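Guest room update, day 2 of me pretending I have a system. My niece left her toys all over the bed again and Haf Humphreys arrives tomorrow with a suitcase the size of a fridge, so everything is coming off that quilt today!

Started with one big pile and the lid of an Usholm storage box. Toys that go together get to sit together. That's the whole rule (I broke it in five minutes).

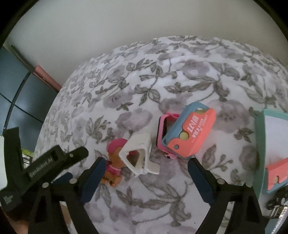
Anyway, I'm putting the pink toy camera on the shelf by the window where small hands can reach it, and the puppy is staying out till last. It's the one she asks for on the phone before she even says hi.

Also, can we talk about this quilt? Gray flowers, leaves everywhere, hides every crumb known to man. Bought it in September, would buy it again. Put anything small and gray on it and good luck to you.

Pup in the pink vest has been moved 20 times and I still haven't picked a spot for it.
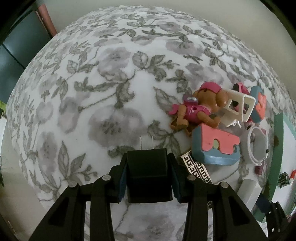

2/ THE STRAY BITS

Plugs and chargers do not live with toys. I say this every visit. They're going in the kitchen drawer with the batteries, final answer.

Light blue pieces in one bag, white pieces in another. If a piece has no friends it goes in the jar.

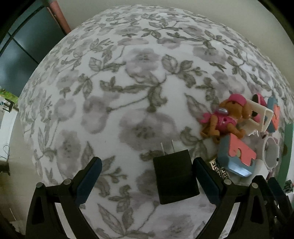

Puppy, puzzle piece and one power adapter, still on the bed.

OK, tea first, then the jar.

Comments

Eluned Skyrme: the jar!! ours has almost 1,000 things in it and I'm scared to tip it out

Haf Humphreys: it is a MEDIUM suitcase

Eluned Skyrme: where's the quilt from? need one for the crumbs alone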